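Descaling a kettle and what the hardness number means

The water in Starnden is hard. The utility's annual sheet gives a figure in milligrams per liter as calcium carbonate, which puts us well into the range where a kettle grows a crust within a couple of weeks. I had been descaling mine by habit and by guess, with whatever acid was under the sink, and in August I decided to do it properly and write the procedure down.

First, the chemistry, in short form. Hard water carries dissolved calcium and bicarbonate. Heating drives off carbon dioxide, the balance shifts, and calcium carbonate comes out of solution and sticks to the hottest surface available. In a kettle with an exposed element that surface is the element. In a flat-bottomed kettle it is the floor plate, and the deposit forms as a disk with a thicker ring where the heater is bonded underneath. Mine is the second kind, a Zuker with a steel floor and a mesh filter in the spout.

Scale conducts heat poorly compared with steel. A thin layer makes little difference to the time to boil, as the heat has nowhere else to go but through it. The floor plate simply runs hotter. What does change is the noise, which gets louder and harsher, and the behavior of the cutoff. A scaled plate can trip the dry-boil protection with water still in the kettle. If your kettle clicks off early and then refuses to restart for a few minutes, look at the floor before you buy a new one.

On acids. Vinegar works. It is weak, it smells, and the smell gets into the lid seal and stays there for days. Citric acid is cheaper by effect, has no odor, and stores as a dry powder. The one thing to know is that citric acid used too hot and too strong can form calcium citrate, which is poorly soluble and leaves a white film that is harder to remove than what you started with. I now use warm water, well short of boiling, and give it longer. Sulfamic acid is the active part of many commercial descalers and does not have the citrate problem. I tried the Wanach powder, which is of this type, and it was faster. I still use citric acid for the kettle and keep the Wanach for the shower head.

My procedure is as follows. Fill to the 2 cup line. Heat until the water is warm to the touch on the outside wall, then switch off. Add a level tablespoon of citric acid and stir with something that is not aluminum. Leave it until the fizzing stops. Pour out, rinse, boil a full kettle of plain water, and discard that too. The filter goes in a mug with a little of the same solution. Do not scrub the floor plate with steel wool — the scratches give the next layer something to grip.
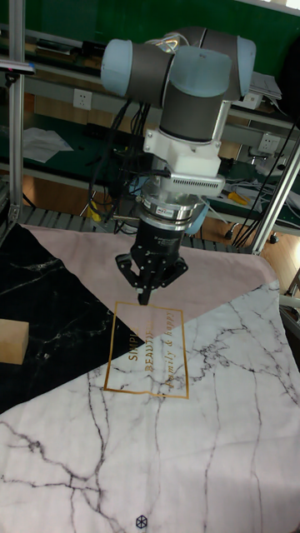
Wanach support wrote back that the fizzing is a poor endpoint, and that I should judge by whether fresh solution reacts when it is added. I accept this. Spent acid goes quiet whether or not any scale is left, and I had been treating silence as proof of a clean plate. Since then I pour off the first batch and add a small second one. Twice now the second batch has fizzed.

A few words on prevention. A jug filter with ion exchange resin does reduce scale, and the effect fades as the cartridge is used up. The Manurung cartridges I buy are sold by the month, but a monthly schedule makes no sense when one house drinks four times as much as another. I go by the kettle. When a chalky haze comes back on the floor plate within a few days of cleaning, the cartridge is finished.

Emptying the kettle after each use helps more than I expected. Water left standing in a hot kettle continues to deposit as it cools, and then gets boiled again with the next fill on top. I now boil only what I need and tip out the rest. This is dull advice and it has stretched my interval from two weeks to roughly five.

Magnetic collars I have not tested. The published results I could find disagree with each other, and the ones that report an effect mostly use recirculating systems, where the same water passes the magnet many times. A kitchen cold line is single pass. I would want a side-by-side run with two identical kettles before spending money.

Next I want to weigh the deposit. The plan is to dry the kettle fully, weigh it, run a fixed volume of tap water through it at a rolling boil, dry it and weigh again. My kitchen scale reads to one gram, too coarse for a single boil, so it will have to be a long series. If anyone has done this with a better scale, I would like to see the numbers, with the water hardness stated.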